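Notebook, reed organ, bellows and action
September, continued from the previous page

The Hovmont is up on trestles with its back off, and the news is mixed. The case is sound. The stop labels are all present, including the one somebody wrote in ballpoint. The reeds speak, mostly, if you put a mouth to the cell and don't think too hard about who else has done the same over the last century. The bellows, on the other hand, leak like a parliament.

Ran the drop test before taking anything apart. Pumped both exhausters until the reservoir was flat against the board, took my feet off, and watched it come back out. A healthy reservoir should hold for a good minute with no stops drawn. Ours was fully open in 4 seconds. Did it again in case my feet were at fault. Same. Hideaki suggested timing it in the other direction, as a bellows that fills itself that quickly must be good for something.

For anyone reading who came over from the piano side: this is a suction instrument. The pedals pull air out of the reservoir, the room pushes in through the reeds, and every hole anywhere in the wind system becomes a note that makes no sound. You can't hear a suction leak the way you hear a pressure leak. It doesn't blow on your hand. Hanne goes looking for them with a strip of tissue paper on a wire, and the tissue gets sucked toward the hole. Hers found the corners of the reservoir first (expected), then the seam of the left exhauster (expected), then a knot in the soundboard that had fallen out and been plugged with candle wax (not expected, though I admire the spirit).
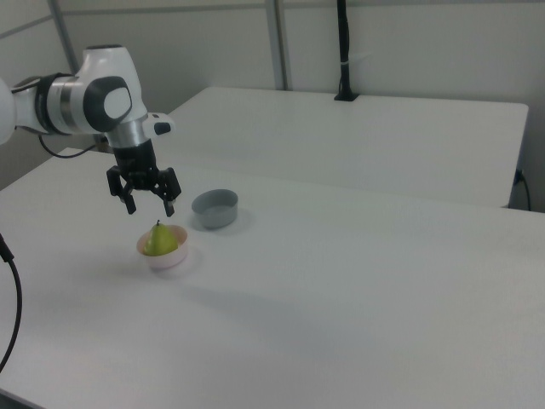

Last changed: September, 4:15 pm (R. Hamada, spelling only)

Cloth off. The old rubber cloth has gone to something between cardboard and a stale cracker, and it comes away in flakes along the folds and not at all along the edges, where it was glued by a person with conviction. Warm water on a rag, wait, scrape with the dull chisel. Do NOT use the sharp chisel. There are two places on the exhauster board where you can see that I used the sharp chisel.

Underneath, the glue is hide glue on three sides and something yellow and modern on the fourth. The yellow stuff doesn't care about warm water. It doesn't care about hot water either, or vinegar, or Akihiko's language. It came off in the end with a scraper and most of an afternoon. To whoever did the last recovering: you are entitled to your choices, but you could have left a note.

New cloth is the Vondden, the medium weight. I wanted the light and Miyuki wanted the heavy, so we have bought the one neither of us asked for. It folds well. It smells of bicycle shop. I cut the first exhauster from the old piece as a pattern and got a shape with a definite waist, the old piece having shrunk more in the middle than at the ends. Measured the boards and cut from that instead. The waisted piece is in the scrap drawer and will do for pallets on something.

Order of work, as it went and not as it should have gone:

Stiffeners glued to the cloth, with a gap at the fold. The gap wants to be twice the thickness of the card plus a bit. I left too little on the left exhauster and it now opens with a click, like a knee.

Hinge strip on first, inside, then the cloth round the outside, starting at the middle of the wide end and working both ways. If you start at a corner you arrive at the other corner with extra cloth and nowhere to put it.

Corners. The book says the cloth should be "eased" round the corner. I would like to meet the person who eased it. Cut a small patch of thin leather for each and put those on afterward, and that's where the tissue strip now goes quiet.

Glue. We used the Gunero hide glue, soaked overnight in cold water and then warmed in the jar in the pan. The first batch was too thin and the second had been boiled while its owner was on the phone. The third was right. If it strings off the brush like thin honey, go. If it drips like tea, put more in, and if the whole building smells like a horse, start again and open a window. You get very little working time with the cloth, so have the clamps open and the boards within reach before the brush goes in the jar. I knew this. I had even written it on the wall.

Clamped and left until the next morning.

Reeds, meanwhile

Miyuki had all the reeds out and in their tray in order, which matters more than it sounds, as the number stamps on some are worn off and the only other way to put them back is by ear. She has been cleaning them with a soft brass brush and not touching the tongues. Three are silent. One of the three had a moth wing under the tongue and now works. One has a crack across the root and won't ever work again, so we need a replacement at that pitch. The last looks perfect in every respect and simply declines.

We tried the usual things. Slid a slip of paper under the tongue and drew it out. Flicked it gently. Checked that the tip sits a hair proud of the frame, which it does. Polished the edge of the slot with 2000 grit wrapped round a feeler gauge, very little and only where a burr caught the light. It gave one note, a rather lovely one, and then stopped. Miyuki has put it at the end of the tray by itself to consider its position.

Tuning waits until the bellows are back. There's no sense in tuning to a shop vacuum, whatever Ryota did on the last one. (Ryota: I know it came out fine. It came out fine a little sharp.)

While I'm here, the pitch. The A above middle C reads well north of modern, as we guessed it would from the age. The owner, Hämäläinen, wants to play it with a fiddle and a flute. The fiddle can tune up. The flute can only push in so far, and then it's a question of friendship. Scratching every reed down to modern pitch would mean taking metal off at the root the whole length of the keyboard, and none of that metal goes back on. I'm against it. Hanne is against it too, and she wrote the email, so it was politer than mine would have been. Reply received: "Can we decide when we hear it?" We can.
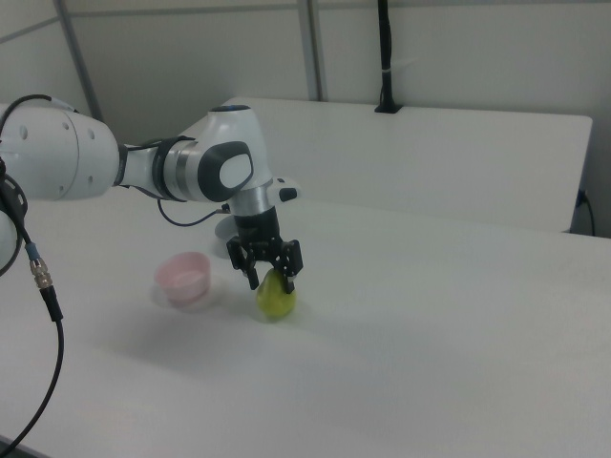 Small green pear, just above the white tabletop.

Action

Keys out, pins cleaned. The key bushings are red felt and the moths have had the treble end. I would have expected them to start at the bass, where there's more of it. New felt is in the box from last year, and the color is close enough that only the people in this room will ever mention it.

Pitman rods (the little wooden pushers between key and pallet) were swollen in their holes at the low end. Two wouldn't drop back at all, giving a cipher, i.e. a note that goes on and on after you've lost interest. Don't sand the rods. Rub them with a soft pencil first, and see. Pencil fixed all but one. I sanded the one.

Knee swells: the right one opens the shutters over the front set, the left is the full organ. Someone had wired them together. I've separated them and kept the wire in an envelope in case it turns out to have been load-bearing.

The soundboard plug. Picked the candle wax out with a dental tool and set in a proper round of spruce with the grain running the right way, thin leather over it on the inside. It took far longer than the leak deserved. It was also the one job this week that I enjoyed from one end to the other, so it gets its paragraph.

Serial number, finally. Akihiko found it penciled on the underside of the lowest key, 251, with an initial next to it that might be an H or might be two fence posts. The number on the paper label inside the back is different. I trust the pencil. Labels get moved about, and this label has a tack hole in it with no matching hole in the wood behind. We've written both down on the job card with a question mark after the label one.

Second drop test

Boards back on, everything screwed down hand tight, then again after lunch when the gasket leather had settled. All stops in. Pumped flat, feet off.

Fifty-something on the first go and I was about to be insufferable, when Hanne pointed out that I'd left a foot resting on the right pedal. Without the foot it's less. Still a different instrument from the one that came in. The tissue strip finds nothing at the corners, nothing on the left exhauster apart from the click, and a small, sulky pull along the back edge of the pan where it meets the soundboard. That will be the old gasket. I'd hoped to leave that gasket alone.

To do:
Pan gasket, whole length, new leather. Skive the joins.
Left exhauster click. Leave it unless the owner hears it.
Source a reed for the cracked one. Hideaki has a box of odds under the bench, sorted by a system he is prepared to explain.
Try the silent reed in its neighbor's cell, and the neighbor in its cell. If the cell's to blame, I owe the reed an apology.
Pedal straps. Both are original and both are one enthusiastic hymn from parting. Webbing is ordered.
Find the dull chisel. It was on the glue shelf at noon.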